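To: cell-operations list
From: Mercy Athumani, Allthorpe Automation Support
Date: Wednesday, September 30, 2026
Subject: Re: Handover supplies for Cell 4

On the cell-operations list, Jabari Rashidi wrote:

> The June revision of the care procedure for Cell 4 says that operators
> must clean their hands before touching the suction cups or the camera
> cover. It does not say where the soap is kept or who fills the bottles.
> On second shift we have found the bottle empty twice. Could the
> procedure be amended?

Dear Jabari,

Thank you for raising this. The procedure has been amended as section 501, and the text below applies to both shifts with immediate effect.

Hand soap for Cell 4 is to be filled at the side table and never inside the guarded area. The outgoing operator is responsible for filling. Pumps are to be removed and laid on the table before a bottle is refilled, and each bottle is to be closed again before it is carried to the cell.

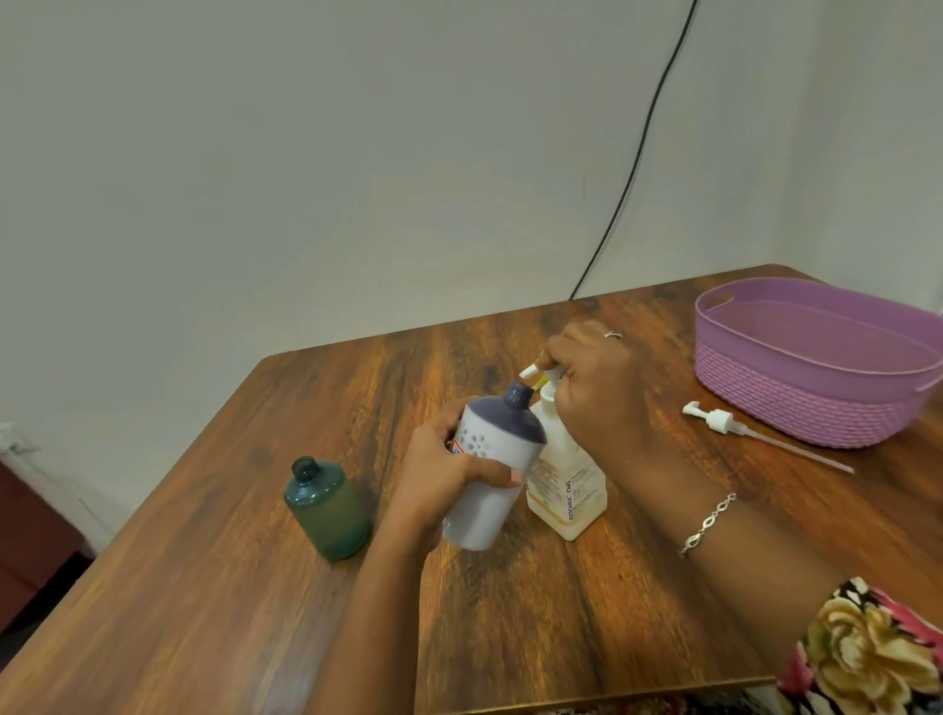 Filling at the side table. One pump has been removed and lies at right.

Hands are to be washed and fully dried before the suction cups are handled. Residue on a cup lip can cause the vacuum check to fail at start-up, and fault 789 will then be logged against the gripper. If the fault appears, please wipe the cup with a clean, dry cloth and repeat the check once. Should it appear again, leave the cell stopped and notify Lilian Langat.

The camera cover is to be cleaned with the supplied cloth only. No soap or sanitizer is to be applied to it.

Yaqin Song will update the printed sheet at the cell door. Comments on the wording may be sent to this list.

Regards,
Mercy Athumani
Allthorpe Automation Support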